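Ninel Bin-Picking Practice Kit – Club and Classroom Edition

Item 328 · Ships from Bandomstead · Updated 2025-07-07

The Ninel kit grew out of an after-school robotics club in Pritasstead, where Abimbola Lawal wanted her students to spend their evenings picking things up instead of hunting for things to pick up. She packed a box of odds and ends, the club wore it out in a season, and we have been packing them ever since!

Each kit holds 40 small parts in mixed shapes, a set of score sheets and a teacher's booklet with 11 graded tasks. The early ones are friendly – plain blocks, well apart. Later on come the clear packages and the shiny pieces, and those are the ones students talk about all the way home.
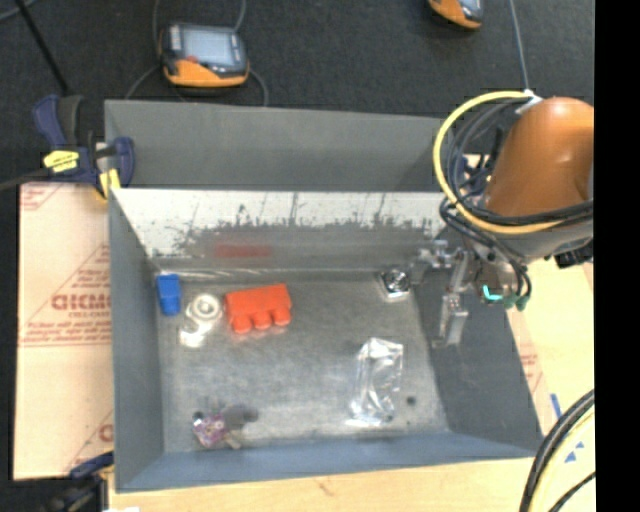
Mixed items in a metal bin, with the gripper at the right-hand side.

You will need your own arm, gripper and bin. Any open-topped bin with a flat floor will do nicely, and we do suggest clamping it to the table before the first run. Lawal Bako, who coaches the Montecinos team, starts his beginners with five parts and adds more as they get comfortable, and we think that is a lovely way to go about it.

Price: $340 per kit
Replacement parts and extra score sheets sold separately
Club orders for the November meet: please write to us early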